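The Ferry to Sernine

Last boat was at 16 past. Zane Rozīte missed it by 2 minutes, maybe less. Bag strap broke on the stairs. Of course it did. 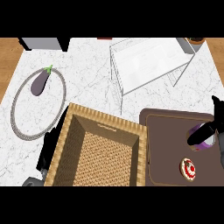
You could of just called her, Cernell said over the phone, you didn't have to go all the way out there in November. Zane watched the lights get small. Rain in the collar. The letter was still in her coat - 68 words, she'd counted them on the train, then again on the platform.

Her mother hadn't written in years. Now this. Come before the house is sold.

Next boat? she asked the man at the window.

Morning.

No other way over?

He looked at her shoes. Stiris has a boat, he said. Wants 148 for it, cash. Won't talk to you the whole way.

Good, said Zane. She was already runing.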